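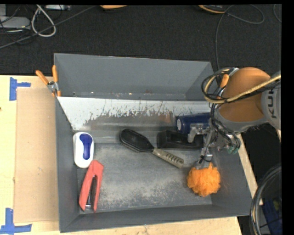 Gray bin on the bench, current contents. Click to enlarge.

Sloped bin for small stuff – keep it or go to drawers?

Forum: Sorting and Storage > Bins, Totes and Trays

hollisbench
Posts: 575

I've been using a big gray bin with a slanted panel along the back as the catch-all on my work table. Stapler, hairbrush, bottle, a shallow black tray, that kind of thing. Anything that doesn't have a home goes in there and gets sorted when the bin gets full.

Two questions. First, the slanted panel is getting badly scratched across the middle, and the floor has a powdery, scuffed look toward the front. Is that just wear, or is the plastic breaking down? Second, is a slope worth having? My wife thinks it wastes space and wants me to switch to a set of drawers from Vesten.

The bin is a Wornuter, the large one. I bought it used in January.

quartermile_jo
Posts: 2,000

Scuffing is normal. Mine went chalky at the front inside of a year, and that's where everything gets dragged out. Wipe it with a damp cloth and see if it comes off on the cloth. If it does, it's dust and plastic rubbed off by whatever you keep in there. If the surface feels soft or sticky, throw the bin out.

I'd keep the slope. Things slide down to where you can reach them.

tannerfork
Posts: 88

Disagree on the slope. Look at the brush in the photo. The head is lying partly over the bottom edge of the panel, and the bottle is against the panel behind the tray. The slope isn't bringing anything forward, it's just giving things something to lean on. In a flat-bottom bin the same items would lie flat and you'd have more floor to use.

I had a sloped one from Akbulut and cut the panel out with an oscillating tool. Took an hour. No regrets.

quartermile_jo

A bottle on its side will end up against something no matter what bin you put it in. With a flat bottom it goes to the back wall, and then you have to reach farther for it.

tannerfork

Farther by the width of your hand.

Vesela Atanasov
Posts: 3,068

I sort household donations, so I go through bins like this all day. A few things from experience.

The slope helps with small items and does very little for long ones. Keys, batteries and pens come down to the floor where you can see them. A hairbrush is long enough to bridge the edge and stay there. If most of what you throw in is as long as a brush, get a flat bin.

Clean out the crease between the panel and the back wall. I can see specks in yours. Grit collects there and gets onto everything else. I use an old toothbrush first and then the narrow nozzle on the vacuum.

I would also take the brush out of there. A hairbrush picks up whatever is on the bottom of the bin.

hollisbench

Thanks. The crease is worse than I thought. I did the toothbrush thing this morning and got a small pile of crumbs and what I think was eraser. The cloth test came back gray, but the plastic underneath is hard, so I'm calling it wear.

The brush goes back to the bathroom. It only ended up there because I was clearing off a shelf.

pellmore
Posts: 41

What is the white oval thing with the blue down the middle, on the left? I've been staring at it. Sander block? Some kind of massager?

hollisbench

No idea – it came in a box of odds and ends from my sister. That's why it lives in the bin. I'll ask her.

tannerfork

So the bin is also where you put things you can't identify. Drawers won't fix that. You'd have a drawer for it.

dovetail_ray
Posts: 230

On the drawers, since only one person has touched that question: I went from a bin to a Vesten set and back again. Drawers are fine for things you already know the place of. For stuff waiting to be sorted they're terrible. I forgot what was in the bottom two for most of a year and bought a second stapler.

What worked for me was a bin plus a deadline. When it's full, everything comes out onto the table and nothing goes back in. I keep a couple of Miltik trays next to it, one for the kitchen and one for the office, and carry them off when I'm done.

Is that stapler closed all the way, by the way? I had one with arms that looked like that and it was jammed.

hollisbench

Haven't checked. Will do when I empty it.

I like the tray idea. I could use the black one, it's the right depth and it's doing nothing where it is. I'll hold off on the drawers for now.

quartermile_jo

And the slope stays?

hollisbench

Stays until it cracks. I don't own an oscillating tool.

tannerfork

You can rent one.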